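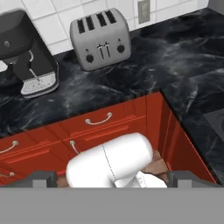
Image: Carnden simulation team

Give the Robots the Breakfast Shift

I have worked in staff and guest kitchens for 21 years, the last several of them at Flendside, a residence with 226 rooms and one very busy breakfast. So when I tell you I'm excited about robot arms at the counter, please understand that I'm the person whose job they're supposed to be coming for. And I'm still excited!

We don't have them yet. The plan is a first trial in November, and until then the work is all on screen. Carnden has been practicing counter jobs in a computer-built kitchen, and a few of us were asked to look over the results and say what we thought. I went in expecting to be bored. I came out two hours later with four pages of notes and a sore hand.

What got me was how much of my own job I had never put into words. Where do you stand so the person at the toaster can get past you? How far do you pull a drawer before it's in somebody's way? I've trained dozens of new people and mostly I just said "watch me." You can't say that to a machine, or at least we weren't allowed to, so we had to write it all down, and the writing started arguments (good ones) that we should have had years ago. Two of us had been emptying drip trays on completely different schedules since the day we met.

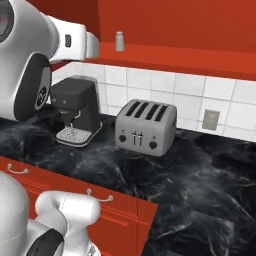

One arm above the coffee maker, another in front of the lower cabinets, in the simulated kitchen.

I know the worry, and I share some of it. At Skistcombe, the sister house down the road, the early crew heard about automation from a notice taped to the time clock. That's a rotten way to find out anything. If a company wants people to welcome a machine, it should bring them in while the thing can still be changed, pay them for the hours they spend on it, and put in writing what happens to their shifts. We got the first two. We're still pushing on the third, and I don't intend to stop pushing because I like the robot.

But I do like it. Think about what the early shift is made of. It's 60 trips between the same two machines before the sun is up. It's wiping the same stretch of counter until your shoulder clicks. I would hand that over tomorrow. What I want to keep is the part where a guest comes down looking gray and I know to bring toast and leave them alone, and I'd like to have enough time in the morning to do it properly.

There's also a new kind of work in this, and I want kitchen people to get it before it all goes to folks who've never carried a tray. Someone has to judge whether a reach over a counter is sensible, and someone has to say no, a crowded Saturday doesn't look like that. Montes, the company that runs our training, has opened a short course on it, and staff can sit in on paid time. I signed up the first morning. My knees are 67 years old even if the rest of me isn't, and a chair sounds wonderful.
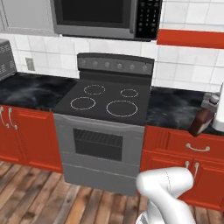

Should staff have a say in which jobs are automated first?
They should have the first say, in paid meetings held before any equipment is ordered, with the answers written down where everyone on the crew can read them.

My own list is already on the break room wall. Drip trays are at the top, then crumbs, then the trips back and forth. Coffee with a guest who wants to talk isn't on it, and if anybody adds it I'll be there with an eraser.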